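Notes for the Ackah evening talk, 4/10/26
Visit to the Wetska open day
Speaker: Akosua Nutsugah

Start without slides. Check the people at the back can hear.

Thank Ackah for the room. Say who I am: I run the packing line at Randier, I am not a programmer, and I went to the open day as a visitor. Wetska did not pay for the trip and has not seen these notes.

1. Why I went

We have been asked twice at work whether an arm could take over part of the sorting bench. I had only seen sales films. Wetska opens its building once a year, in September, and lets people stand next to the machines and ask questions. There were 131 of us on the day, split into groups. Mine had two teachers, a man from a bakery and several students.

2. The building

Ground floor is the workshop, upstairs is the simulation room. Most people wanted the workshop first. We were sent upstairs first, and I was annoyed about it for a few minutes. I now think it was the right order. Say this slowly, the rest of the talk depends on it.

3. The simulation room

Benedicta Kyei took our group round. She looks after Jemov, the program they use for practice runs. Jemov draws an arm, a table and a set of things on the table, and works out what happens when the arm touches them. No real arm moves.

Points she made:
— A job is given as a short sentence, such as "put the cup by the tablet".
— Before each run the program changes the things on the table, the light and the angle of view.
— Some of the things are there only to get in the way. An arm that can pick up a cup from a bare table may fail when something large is lying next to it.
— A run is stopped and marked as failed if the arm pushes something it was not asked to touch.

The bakery man asked why the objects were so odd. Her answer was that the library of models came from many places and they use what they have. If the arm has only ever practised with kitchen things, it does badly with the first thing that isn't from a kitchen. He wasn't convinced. I was, more or less.

Figures from her wall chart, cup job only: 2,496 runs tried that month, 2,174 passed. Let people do the sum themselves. Then say that a pass in Jemov means the cup ended up in the right place and upright. It says nothing about how long it took.

4. The workshop

We went down after the tea break. They ran the same job on a real arm. The day's target was 63 runs and the sheet by the door was being filled in by hand, which I liked. I did not stay for the last ones, so don't give a result if asked.

What I noticed standing there:
— It is slower than I expected. You could have a short conversation between the arm starting and the arm letting go.
— The noise is low. A fan in the cabinet was louder than the joints.
— Light things are harder than heavy things. Paper cups bend. The grip has to be firm enough to hold and soft enough not to crush, and one of the students got through a whole sleeve of cups trying the settings.
— Everyone steps back when it moves, even with the line on the floor. We would need to plan for that at Randier.

5. Questions people asked on the day

Does it learn from its mistakes while it is working? No. The runs are saved and used for training later, and the new version is loaded in the morning.

Who tidies the table between real runs? A person does. Benedicta said this takes up more of the working day than the runs do. Pause here, someone usually laughs.

Can we have one? Wetska does not sell arms. They sell the training work and you buy the arm elsewhere.

6. What I would take back to the sorting bench

Our trays are never laid out the same way twice. Before I saw Jemov I would have said that ruled us out. Now I would ask for a few weeks of practice runs with models of our own trays, badly stacked on purpose, before anybody talks about buying equipment. I would also want the failed runs to look at, along with the passed ones.

Cost: I don't have a price. Tell people so and move on.

Leave ten minutes for questions. Put the last slide up and keep it up while people ask. If there is time left, go back to the point about things that get in the way, as I always rush it. Sign-up sheet for next year's visit is on the table by the door.
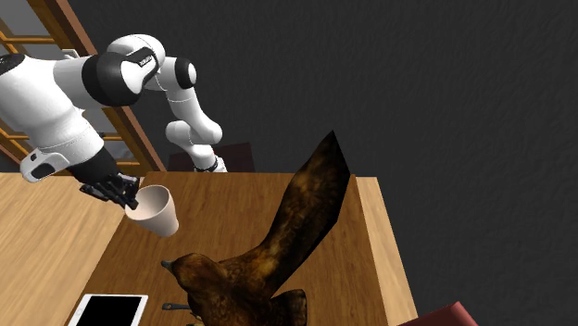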